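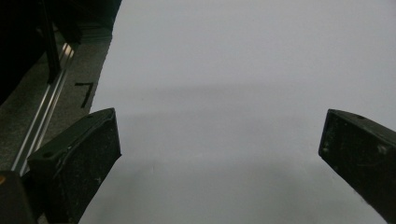

Figure 1. Plain white surface with uneven shading; speckled gray surface at left.

Surface Finish and Glare in Shared Study Rooms
Project report, Interior Environments Studio, Plalstead College
Submitted in April

1. Introduction

The project examined how plain white surfaces affect the comfort of people who read and write in shared study rooms. It was prompted by the planned refurbishment of the Savard Study Rooms, where the existing dark tabletops are to be replaced. The working proposal calls for smooth white tops throughout. Students in the studio were asked to consider whether this choice would suit the rooms, which are used mainly in the late afternoon and evening.

White furniture is often selected for small rooms on the grounds that it makes them appear larger and brighter. Complaints about white desks tend to concern glare from overhead lamps, visible dirt, and the tiring contrast between a bright surface and a darker floor. The report addresses the first and third of these matters. Dirt and cleaning are treated briefly in Section 5.

2. Background

A matte surface scatters the light that falls on it, while a glossy one sends much of it back in a single direction. In practice most furniture finishes fall between the two. A reader seated at a semi-gloss table may see a soft bright patch that moves as the head moves, and may shift the page or chair several times in an hour to avoid it.

Shading on a blank surface is easily overlooked. People tend to think of a white table as evenly white, although its tone can vary a good deal from one part to another. Figure 1 shows this plainly: the surface is brightest near the top, a soft gray band crosses the middle, and the lower half is dimmer. There is no printing or pattern on the white area to distract from these changes, and they are gradual, without a hard edge at any point.

The gray surface along the left side of the same figure has a mottled, concrete-like texture. Small variations in light are harder to notice on a surface of this kind. The comparison led the group to include a speckled finish among the options studied.

3. Method

The work was carried out in one room of the Arain Building during January and February. The room has a single window and two ceiling fixtures. Three sample boards were prepared: smooth white, matte white, and speckled light gray. Each was placed in turn on the same table, in the same position, with the window blind closed.

Eighteen students took part. Each read a printed text of 400 words at every board and then completed a short form on comfort, brightness, and ease of finding their place on the page. The order of the boards was changed between participants. Sessions took place after 4 p.m. to match the hours when the Savard rooms are busiest.

The group did not have access to a calibrated light meter. Judgments of brightness therefore rest on the participants' answers and on notes made by the group during the sessions.

4. Results

Of the 18 participants, 11 preferred the matte white board for reading. The speckled gray board was the next most popular choice, and the smooth white board was preferred by 2 participants, both of whom described it as clean and pleasant to write on.

The comments were more useful than the rankings. Several participants reported that the smooth board was comfortable until they leaned forward, at which point their own shadow fell across the page. Others mentioned a bright area near the far edge of the board. The speckled board drew few remarks about glare, but some participants found it harder to locate a paper clip or an eraser on it.

5. Discussion

The findings suggest that the choice of white is less important than the choice of finish. A matte top would keep the light appearance requested for the Savard rooms and would reduce the most common complaint. The position of the fixtures also matters. Lamps placed behind the reader will cast shadows on any pale top, whatever its finish.

Matte finishes can hold pencil marks and fingerprints more stubbornly than smooth ones. A sample on loan from the Flerkville workshop was marked with soft pencil and wiped with a damp cloth — a faint trace remained. A longer trial of cleaning methods was outside the scope of the project.

6. Recommendations

The group recommends that matte white tops be fitted in one of the Savard rooms before a final order is placed, and that the room be used normally for a full term. Fixtures should be moved forward of the seating line where the ceiling allows. A speckled finish should be kept under consideration for the group tables, where less close reading is done. Sample boards and blank comfort forms have been left with the studio office.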